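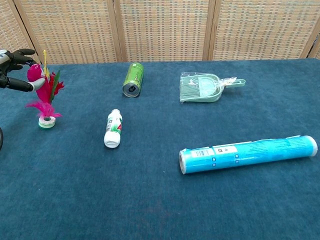
Every March the promise comes around again. This will be the year a machine clears your table. I have been hearing it long enough to have bought, worn out and thrown away two vacuum robots, and I still wipe my own counters.

The latest round started with a number. Stavero, which wants to sell a two-handed household helper, says its hands pick things up correctly 95 percent of the time. People repeat that figure as if it were a school grade. Try living with it. I went through my apartment one evening and kept a tally of everything I lifted, moved, folded, rinsed or put away between dinner and bed. It came to 44 things. At Stavero's rate I would have had a couple of fumbles before I brushed my teeth, and I'd like to know which two. A dropped sock is fine. The olive oil is a different evening.

And picking up is the easy part of tidying. A drinks can on its side might be trash, or it might be half full. A dustpan still sealed in its plastic has to be unwrapped before it sweeps anything, and somebody has to decide where it's going to live. A shuttlecock is mostly feathers, so where do you hold it, and how hard? My six-year-old niece knows. She also knows that a small bottle with a label on it should go up high, and she'll come and ask if she isn't sure.

Despina Tsolakis ran the packing floor at Nendgate for years and is more patient with this stuff than I am. They had an arm there that put tubs into cartons, and she liked it. "It did one tub," she told me. When the supplier changed the lid, the arm sat under a sheet for 3 weeks while two people packed by hand and an engineer drove back and forth. A factory can put up with that. It has engineers to call, and it gets to choose the tub. My kitchen gets whatever was on sale.

My friend Consuelo Yupanqui thinks I'm being a crank. Dishwashers looked silly once too, she says, and you have to load those yourself and we all love them. Fair enough. But the dishwasher never claimed it would go around the house looking for cups. It's a box that does one job, and we carry the job to it. If someone wants to sell me a box that folds towels, I'll clear a shelf tonight.

What I'd want before paying for the whole helper is a dull test. Put it in an ordinary home for a month, with nobody from the company in the next room and nobody steering it from an office. Let the family leave things where they leave them. Then publish the list of what got broken, what got put in the wrong cupboard, and how many times someone said never mind and did it themselves.

Stavero has a waiting list. I haven't put my name on it.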